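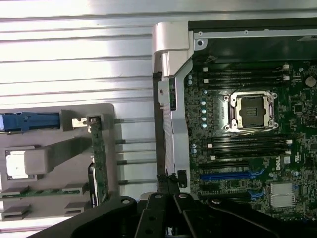
Bjarke Norðdahl wrote in to say he does his every December, when the heating has been on long enough to fill the house with fluff, and that he has never yet managed it in under an hour. He keeps an old tower for scanning and household accounts, and he wanted to know whether he could leave the processor in while he cleaned the board.

Workshop > Cleaning and Care > Desktop computers

Cleaning out an old desktop computer

Yes, you can leave the processor in. For ordinary dust there is no need to touch it, or the heatsink on top of it. The only time to take either out is when you are changing the processor or when the paste between the two has dried up and the machine keeps running hot.

If you do take the processor out, look after the socket. On a board with the fine gold contacts in the socket itself, like this Dell one, they bend very easily and are hard to put straight again. Never brush inside it, never wipe it with a cloth and keep your sleeves out of the way. If you have the plastic cover that came with the board, put it on. If not, lower the load plate and lay a clean piece of card over the top while you work on the rest.

What you need

A can of compressed air or a hand blower
A soft, dry paintbrush, 2 cm wide or less
Cotton buds
A little isopropyl alcohol
A crosshead screwdriver
A saucer or jar lid for the screws

Before you start

Shut the computer down, pull out the mains lead and then hold the power button in for 5 seconds. Take the machine outside or into the garage if it is dry. Put it on a table, not on carpet, and touch a bare metal part of the case before you touch anything else inside.

Take a photo of the inside before unplugging any cables. I skipped this on the old machine in the Lund workshop and spent most of an evening finding out where the front panel lead went.

Dust

Start at the top of the case and work down. Hold the can upright and use short bursts. If you tip it you will get cold liquid on the board. Hold fan blades still with a finger while you blow through them. Loosen anything stubborn with the brush, especially between the fins of the chipset heatsink, where it packs down like felt.

Memory slots collect dust when they are empty. Blow along them, not straight down. To take a module out, press the latches outwards and lift it by its edges. Machines with two banks of slots can be fussy about which ones are filled, so put each module back where it came from. Wipe the gold edge of the module with a cotton bud barely damp with alcohol and let it dry fully before it goes back.

The coin battery

If the clock is wrong each time you switch on, the round battery on the board is probably flat. Check the number stamped on it and buy the same type. Write down any settings you have changed in the start-up menu, as they may be lost. Keep both old and new batteries well away from small children and take the old one to a battery collection point.

Putting it back

Push every cable home, count the screws in the saucer and check that no lead is resting against a fan. Close the case before you plug in.

Last updated 2023-05-18

Related tips

Getting a stripped screw out of thin metal
Sorting a box of old leads
Wivow hand blower: 4 months on
Cleaning a keyboard after a tea spill
Where to take old electricals in Loldale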